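Talking squishies with the woman behind the Hutsuliak stall

The owner of Hutsuliak has been selling soft foam toys shaped like food from a corner unit in Hullambridge for 7 years. She started with bread rolls and moved on to buns, and the panda-faced ones are now what most people come in for. We talked at her shop in July, an hour before it opened.

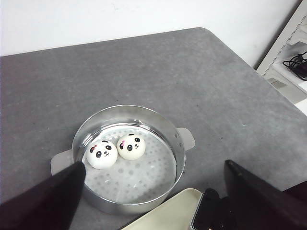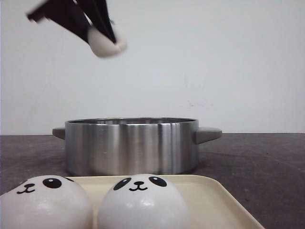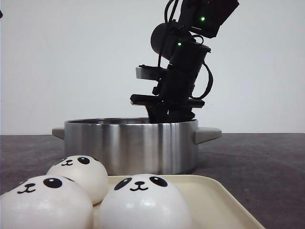

She says the steamer idea came from her daughter, who used to play restaurant with the family pans. "A bun on a shelf is just a bun," she says. "Put it in a steamer pan and kids know what to do with it."

She prefers a real steel pan over a plastic play set. "The play sets crack at the handles. A shallow steel pan lasts, and you can wash it." She looks for one with a handle on each side and an insert with holes in it, and tells parents to check the rim for rough spots before they hand it over.

The toys themselves need more care. She keeps a box of returns under the counter, and most of them have the same problem. "People squeeze them with lotion on their hands. Then the print goes. The eyes go first, then the mouth." She wipes hers with a damp cloth and a little dish soap and leaves them out overnight. She does not use powder, although plenty of her customers do.

Her main supplier is Gramivero, and she buys a few lines from Fonham when they have them. Last year she sold 3,253 buns, against the 3,000 she had ordered for at the start. The extra ones came in late and in the wrong color, more beige than white. She put them out anyway and they sold.

I asked whether adults buy them. "Half my customers are adults. They say it's for a niece." One man bought 40 for an office party and came back the next month for two more.

She does worry about very small children. Anything soft that looks like food will get bitten, and she won't sell to a parent with a baby in the stroller without saying so first. "I've lost sales over it. That's fine."

The next thing she wants to stock is dumplings. She has samples in the back, but the pleats come out too flat and she has sent them back twice.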